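Clearing the oval table

The oval table has one central column and no legs at the corners, so you can pull a chair in anywhere. The drawback is drift. With no corners, nothing on it has an obvious home, and small items migrate towards the far edge, by the sofa.

My rule since August is to sort by how often a thing gets used. The mouse stays within reach. The cat placemat stays too – it marks where a plate goes.
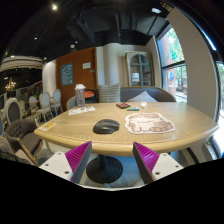 Paper is the harder category. Leaflets get read once and then sit under a tumbler for weeks. I now allow 5 sheets in the tray by the door, and the oldest goes out when a sixth arrives. Lok-yiu thinks the limit should be two. The tray is 40 mm deep, so there is room to argue.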